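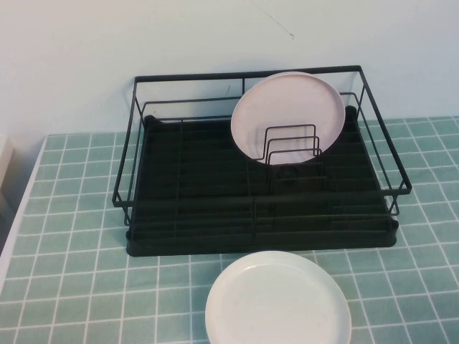
The pink plate in its rack, with a white one on the cloth in front

I got to the Wusik open day just after two in July, having walked 20 minutes from the bus, and was glad of the tea. They had 14 tables set out through the Gadaler building, each with its own bit of household life on it, and I'm afraid I dawdled at the washing-up one far longer than I meant to. I loved the cloth — pale sea green with a white grid — and the black wire rack looked very smart on it. We have an old Zokard rack at home that wobbles, so I took a keen interest in the ribbed tray and the little stepped loops that keep a plate upright.

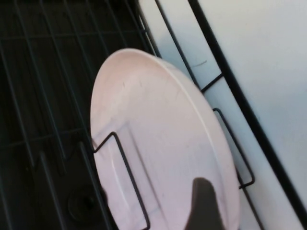

Closer up, with a few faint scuffs on the plate

I do like crockery that looks a bit used. After that it was upstairs to the Yuan room for the linens, and a slice of lemon cake for £3. Do go next summer if you can, and wear comfy shoes!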